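February - equipment planning, rack-loading cell

Carrying over from the last entry. The Warnarby quote came back for the two-finger gripper with the wrist adapter. The adapter is listed as a separate line at 1229, which was not in our first budget. Without it the gripper won't mount to the arm we have. I moved the adapter into the main request and pushed the spare finger set to the second round.

Open question is still whether to buy the fixed-width racks or pay Flodura for a custom divider spacing. Flodura wants a minimum order of 50. We can use maybe half of that this year, and storage is already tight. Their lead time is also longer than the gripper's, so we would have an arm and a gripper sitting idle with nothing to load. Yorath sells a stock rack in one spacing only, no minimum. I set up the stock geometry in Hisus to see what the approach looks like before anyone signs anything.

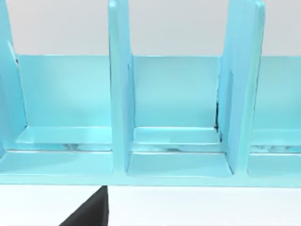

Finger choice drives most of the remaining cost. The standard fingers are included in the Warnarby price. The slim ones are 200 extra per set and are rated for less grip force, so they only make sense if the standard ones can't get between dividers with a part in hand. From low down at the front, the tapered black fingertip comes up close under the base rail, and that rail runs straight across below every bay. Any low approach has to clear it before moving in over the floor ledge. I want a lift added to the approach path and the clearance checked again with the part model loaded. If the standard fingers pass, the 200 goes back into the pot.

Rack surface is the other item. The render has a glossy finish on the rack. Need to ask Yorath what the real material is, and whether they do a matte version. The depth camera we own handles shiny plastic badly, and a replacement is not in this budget. If matte is not available, price a tray of matte inserts before we look at cameras.

Current plan:
Gripper and adapter from Warnarby - request now.
Stock racks from Yorath - order 2 as samples, no more until the fingers are settled.
Flodura custom spacing - on hold, keep the quote, ask when it expires.
Slim fingers - hold pending the clearance run.

To do: get freight in writing from Warnarby, the quote leaves it blank. Renew the Hisus seat before the clearance run, the trial lapses this month. Save the current rack file under a new name first - the last update overwrote my joint limits and I had to type them in again.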